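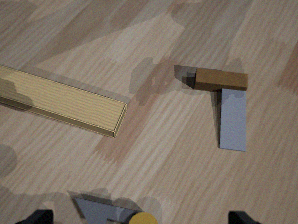
A plank and an L-shaped tool on a wood-grain surface.

Licence news: Clarkora gets its second permit, and we all get another logo

May 1, 2018

Clarkora, the betting group that began as a football tipping sheet and now owns more subsidiaries than it has desks, has been granted a licence to run online casino games in Flemden. It already held the sports betting licence there. The new one covers slots, roulette, blackjack and something the paperwork calls "other games of a like nature", a phrase that will keep at least one law firm in biscuits until the autumn.

The application went in last October. The Flemden regulator's guidance says applicants should expect an answer within 35 working days. Readers who own a calendar may draw their own conclusions. In fairness to the regulator, the file is said to have run to 165 pages before anyone added the appendices, and Clarkora did send the wrong set of accounts the first time, which cannot have sped things along.

Chief executive Necati Tokgöz was in good spirits on the press call. He described the licence as "a natural next step", which is what every chief executive has called every licence since this newsletter started keeping notes. He was more interesting on the subject of timing. The casino will not open straight away. The company wants to run it alongside the sportsbook on a single account and a single wallet, and the wallet isn't ready.

"We could launch tomorrow with two logins and two balances," Tokgöz said. "Customers would hate it and so would my mother, who is a customer."

The wallet is being built by Nomura, Clarkora's in-house platform team. We are asked, once again, to point out that the name has no connection with anybody else of that name. It was the name of somebody's cat. The team has been at work on the platform for the better part of two years and has so far moved the bingo site across, with only one evening on which the bingo site thought every player was the same player. She won quite a lot before it was fixed, and was allowed to keep it.

What the licence says

Most of the conditions are the ones you would expect. Deposit limits have to be offered at sign-up and can't be tucked away in a menu. A customer who lowers a limit gets the lower limit at once, and a customer who raises one has to wait. Self-exclusion on the sports side has to carry over to the casino side and the other way round, so that somebody who has shut the front door doesn't get an email inviting them in through the conservatory.

The one that made people sit up is condition 8. It bars Clarkora from offering casino bonuses to anyone who has only ever placed sports bets, unless that person has asked to hear about the casino. Cross-selling is, to put it mildly, a large part of why a bookmaker wants a casino in the first place. You have the football crowd in the building already and you would like to show them the other room. In Flemden they will now have to find the other room by themselves, or tick a box.

Selim Oral, who runs compliance at Clarkora and speaks with the calm of a man who reads licence conditions on the train, said the company had seen it coming and had not fought it. "We asked them to define 'asked to hear'," he said. "They defined it over four paragraphs. I'm content with three of them."

He wouldn't say which one he wasn't content with. We have read all four, and our money, within sensible deposit limits, is on the last, which says consent lapses if the customer hasn't logged in for a while and then fails to say how long a while is.

And then there's Zadis

The other party with an interest in all this is Zadis, which has had the Flemden online casino market more or less to itself and has made itself very comfortable there. Its slots lobby hasn't changed much in years. Its live tables close for maintenance at what a cynic might call the busiest part of the evening. Its loyalty scheme pays out in points that can be swapped for other points.

Zadis put out a short statement welcoming competition, in the tone people use to welcome a neighbour's extension. It also mentioned, in passing, that it is "reviewing its position in sports". Whether that means a sportsbook of its own or a sulk, we couldn't establish. A spokesman said he would ring back. If he does, you'll read about it here.

What is plain is that Zadis is subject to the same regulator and will presumably get a condition much like number 8 when its own licence comes up for renewal. It doesn't have sports customers to cross-sell to at present, so the condition would cost it nothing today and rather more if the review of its position goes the way we suspect it might. Somebody over there will have spotted this. We'd be surprised if a letter weren't already in the post.

For affiliates

A few of you have written in to ask whether existing Clarkora affiliate deals in Flemden will cover the casino. They won't. New terms are being drawn up and will be sent to current partners first. The sports terms carry on as they are, and Clarkora says it has no plans to touch the revenue share, a sentence worth printing out and keeping in a drawer.

Please don't put up casino banners before the new terms arrive. The regulator counts an advert for a product that hasn't launched as an advert for an unlicensed product, and it sends its letters to whoever owns the page. One of our readers found this out over a poker banner and has asked us not to say who he is. He knows.

There's no launch date. Tokgöz would go no further than "when the wallet works", and Oral, asked the same question a minute later, said that was also his understanding. The brand name hasn't been settled either, although we hear that the shortlist has been put to a customer panel and that the panel asked for a different shortlist.

Next issue: the lottery retailers' quarrel over terminal rental, and corrections to the poker figures we ran last time, which were upside down.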